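## Can a Phone App Tell You Who Will Win?

Say you follow a soccer team called Brunent. They play Haremcombe at 7:30 in the evening. Before the game you open a sports app, and it says this:

**Brunent: 60 percent chance to win.**

That sounds very sure of itself. A number with a percent sign looks like something from a science book. Should you believe it?

Let's poke at it a little first.

### Where does the number come from?

The app can't see the future. What it has is a big pile of old games. Zendmont, a sports app with a "Who Wins?" button, says its computer has studied 3478 past games. It looks at things like how many goals each team scored, who played at home, and how long the players had to rest. Then it searches the pile for games that looked a lot like tonight's. If the team in Brunent's spot won 60 out of every 100 of those, the app says 60 percent.

So the number is really a report about old games. Tonight's game hasn't been played yet. Maybe Brunent's goalie has a sore thumb and hasn't told the coach. The app doesn't know about the thumb.

### What does 60 percent mean?

Plenty of grown-ups get this wrong. They see 60 and think, "Brunent will win." Look again. If 60 out of 100 games go Brunent's way, then 40 don't. In soccer those 40 have to cover both losing and a tie. Forty is a lot! If your umbrella failed 40 times out of 100, you'd want a new umbrella.

Now try this. Suppose Brunent loses. Was the app wrong? The people who made it will say no, they told you it could happen. Suppose Brunent wins. Then they'll say, "See? We told you!" That's a pretty comfortable job. One game can't prove the app good or bad, so be careful when an ad brags about one lucky guess. 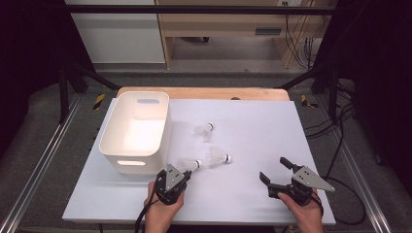 Barnabás Dobos thinks this is too hard on the apps. He says a guess from thousands of games still beats a guess from your uncle on the couch, and that the number gives people something fun to argue about before the start.

Fair enough. It might well beat your uncle. But how would we find out? We'd have to write down what the app said and what your uncle said, for a lot of games, and then check. Most apps don't make their old guesses easy to find. I'd like to know why.

### Test it yourself

You need a notebook and some patience.

1. Pick a league and choose 2 guessers: the app and you.
2. Before each game, write down who each guesser thinks will win. No changing it later!
3. After the game, write down what happened.
4. Keep going for a whole season.

Add one more guesser if you like. Call it Amrani, and let it always pick the home team, without thinking at all. Home teams win pretty often in many sports. If the fancy app can't beat Amrani, you should wonder what all that computer work was for.

Watch out for one trick your own brain plays. It loves to remember the good guesses and forget the bad ones, so the notebook has to hold every game, even the embarrassing ones.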